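Nendon New Parents Circle
Minutes of the general meeting, 8th May
Held in the upstairs room at Brellport Library

Welcome

The chair opened the meeting and said how lovely it was to see so many new babies, including two who were asleep before the first item and one who had plenty to say during the second. The minutes of the March meeting were read and agreed with one correction: the stroller walk goes by the canal path, and the steps at the mill are to be avoided!

Matters arising from March

The changing mat has been replaced. The new one is wider and wipes clean, and everyone who has used it likes it.

The library has agreed to let us keep our storage box in the cupboard on the landing. The key stays at the front desk. Please hand it back before you leave, as it went home in a diaper bag twice in April.

The question of whether to move the start time was raised again. Those with older children at school want to keep it as it is, those with very young babies would like it later. It was agreed to leave it alone until the fall and ask again then.

Meal train

This was the big item and took up most of the first hour. The meal train has now delivered 90 dinners to families in Nendon and Draltholm in the first weeks after a birth, and the thank-you notes read out at the meeting made several of us a bit weepy (in a good way). One family wrote that the lasagna arrived on the very evening they had run out of clean forks and patience.

Points agreed:

Each family will be offered 6 meals, spread over two weeks. Until now some had all of theirs in the first few days and ran out of fridge space.

Cooks will write the ingredients on the lid. A strip of masking tape and a pen is fine. Allergies go on the sign-up sheet and the coordinator will pass them along.

Drop-offs are to be left in a cooler on the porch unless the family has asked for company. We talked about this for quite a while. Some of us loved having a visitor and some of us hid in the hallway, so the sheet will now have a box to tick for each.

Dishes should be ones the cook doesn't need back. If it's your good casserole, put your name on the bottom and be patient.

A member from Draltholm asked if families with a second or third baby are included. Yes, very much so! The sheet will be reworded to make that plain.

Adoptive and foster families are included as well and can start whenever suits them.

Baby shower shelf

The lending shelf of shower decorations is getting a lot of use. We now have bunting, tablecloths, the big drinks dispenser and a box of games. It was pointed out that the clothespin game is missing most of its clothespins. A new bag will be bought.

There was a long and cheerful discussion about whether to lend out the guest book stand. It wobbles. It was agreed to lend it with a warning.

Hall for the summer party

Two places were considered. The Ortner Rooms hold 40 people and have a kitchen, a garden with a gate that latches, and parking right outside. The hall in Draltholm is bigger and cheaper but has no shade. The vote went strongly to the Ortner Rooms. A deposit will be paid this week.

Food will be potluck, with a separate table for babies who have started solids. Last year's was such a hit that we want to make more of it, with soft fruit, steamed vegetables and plain oatmeal fingers, all labeled.

First foods morning
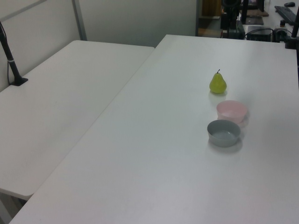
The first foods morning is going ahead next month and the sign-up sheet is already nearly full. It's aimed at parents whose babies are getting close to starting solids, and there will be time for questions about gagging, spoons, mess and what to do when a grandparent has strong views. We'll begin with fruit, and a small green pear with a pink bowl and a gray one is plenty to get a beginner going: cook the pear until soft, mash part of it for one bowl and leave the rest in pieces for the other, then see which your baby goes for. Please bring a bib, a spoon and a spare set of clothes. Older brothers and sisters are welcome and there will be coloring in the corner.

Money

The balance stands at 3,000 dollars, thanks mainly to the spring rummage sale, which did better than any of us dared hope. Agreed spending is the deposit for the party, the clothespins, and a second cooler for the meal train. A request for a new coffee maker was held over to the next meeting - the present one still works if you hold the lid down.

Other business

The welcome card for new babies needs a fresh printing. It was suggested that the inside be left blank so whoever delivers it can write a few words by hand. Agreed by everyone.

Lost and found: one knitted yellow bootie, one pacifier clip, one travel mug. All are in the storage box.

Stroller walks carry on through the summer, leaving from the library steps. In heavy rain we stay in and have coffee.

Next meeting in the same room. Cake sign-up is on the back of the door.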